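3.2 Disposition du poste de réchauffage

Le poste de réchauffage étudié à Cunbridge se compose d'un four à micro-ondes blanc posé sur une table blanche, à hauteur de travail assis ou debout. Nous avons retenu cette disposition parce qu'elle revient souvent dans les petits locaux partagés de notre relevé (131 postes). L'assiette est posée sur la table avant d'être mise au four, ce qui suppose une surface libre devant l'appareil.

La porte s'ouvre vers la gauche. Grande ouverte, elle surplombe une partie du plateau et réduit la place disponible pour l'assiette. Rathnayake et Csizmadia ont noté la même gêne à Nania, sur une table plus étroite. Les deux boutons rotatifs se trouvent à droite, du côté opposé à la charnière, et restent accessibles porte ouverte.
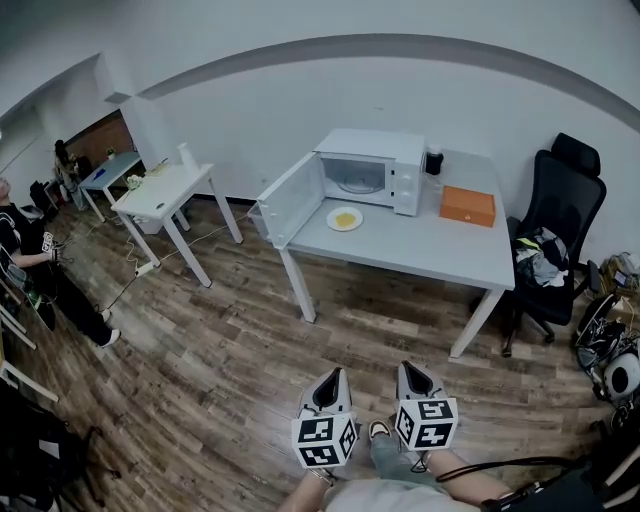
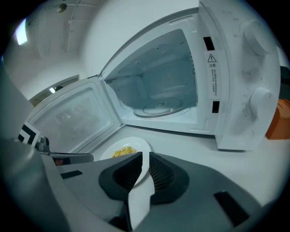
Figure 4. Four à micro-ondes porte ouverte, avec une assiette ronde blanche contenant un aliment jaune.

3.3 Recueil des observations

Les relevés ont été faits en mars, selon la grille Mridha, sans modifier l'emplacement habituel des appareils.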